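# Plikau open afternoon, March

Five of us went over from the Gillell lunch club to see the new teaching kitchen at Plikau. Lorraine Pilkington had arranged it, and we were let in at the side door just after one.

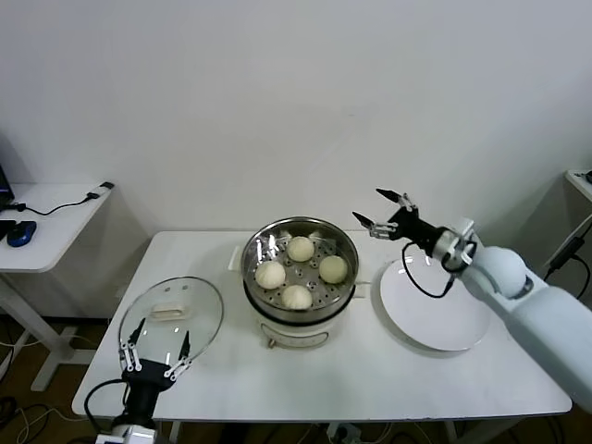
We had come mainly for the steaming session. Our own club has a gas hob and a stack of bamboo baskets, and we have been talking since the autumn about changing to something that can be plugged in and carried between rooms. Zamfira Voicu, who runs the kitchen side at Plikau, had said we could ask whatever we liked.

The rooms are plain: white walls, white tables, very little on show. The electric steamer has a cream-coloured base with a stainless steel pot on top, and a perforated tray sits inside the pot. The lid is clear glass with a metal rim. I was pleased about the lid, as with bamboo you are always lifting it to check and losing the steam.

Four buns went on the tray, one to each side, one at the back and one at the front. Zamfira said you could squeeze in a fifth but the sides would stick together. She likes a good gap, and she puts the plate out before the lid comes off so that no one is hunting for one with hot buns waiting. At Gillell we do this in the wrong order most weeks.

The filling was pork and cabbage, with a mushroom one for Darius Gavrilă and me. Zamfira steams hers for 13 minutes, then switches off and leaves them to stand for 3 before opening. Maja Duda asked about frozen ones. The answer was 20 minutes, straight from the freezer, with more water in the base.

I asked about limescale, as our water is hard. They use white vinegar once a fortnight and rinse the base twice. The holes in the tray need a soft brush, and it should be done the same day.

Tea was at half past two in the front room. The mushroom bun was good, a little sweet for my taste. The dough was very light. Sebastian Onu had three pork ones and asked for the recipe, and Zamfira has promised to send it to Lorraine.

Some practical points for anyone going next time:

- The Dhanial Road car park is free after noon, but it fills up.
- Bring an apron. They have a few spares, mostly small.
- The side door has a step — there is a ramp round at the front.

We talked on the way back about whether one steamer would be enough for us. With more than 20 at lunch I don't think it would, and Darius thought 2 would be the least we could manage with. Lorraine is going to ask at Tevato what they charge and whether spare trays can be bought separately. The bamboo baskets can stay in the cupboard for now.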